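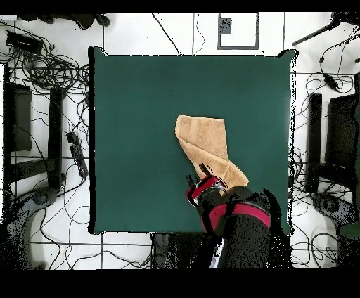
Collecting towel demonstrations for a learned folding policy
Project report, second year group project
Authors: Nassoro Ogola and Valbona Nikolovski

1. Aim

The Niluvley project wants a robot arm to flatten and fold a towel from any starting shape. Our part was the data. We had to record enough demonstrations by a human operator for a policy to be trained by imitation, and to write down how they were made so that next year's group can add to the set.

2. Set-up

All recording was done in the Ondieki lab on a table with a dark green top. The tan towel stands out well against it wherever it is in view. We recorded a view from the head camera, looking down over the whole table, and a view from a fixed camera that sees the gripper closer to the side. Joint positions and gripper opening were logged with the images.

3. Procedure

Each episode begins with the towel dropped on the table by hand from shoulder height. We did not tidy it afterwards. The operator then has 68 seconds to grasp an edge, pull the towel open and make one fold. 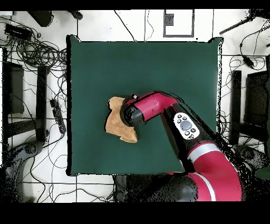 Valbona operated in the mornings and Nassoro in the afternoons. We swapped for the last part of August because our styles had drifted apart: one of us lifted the towel high before laying it down, the other pulled it flat along the table. Both work, but a policy trained on a mixture may hesitate between them. We kept both and added an operator field to every episode.

4. What was kept

We recorded 929 episodes and rejected 58, leaving 871. The usual reasons were dropped camera images, a towel that had gone over the table edge, or an operator running out of time. Failed grasps were kept if the operator recovered — the policy needs to see recoveries too.
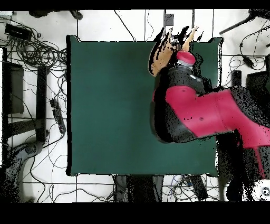
Figure 1. Head camera view with the arm over the right half of the table.

5. Problems

The arm often hides the towel from the head camera, so labelling the moment of contact from that view alone was slow. We went through the episodes again using the fixed camera.

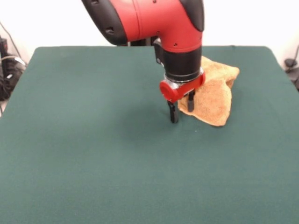

The fingertips are much easier to judge from the side, and our two sets of contact labels then agreed to within 3 images in most episodes. Crumpled starts are still over-represented compared with half-folded ones.

6. Further work

The next group should record more half-folded starts and try a second towel colour. The episode list and the label sheet are in the Zustalden folder on the lab drive. The Zasteck replay script needs the older log format, so run the converter first.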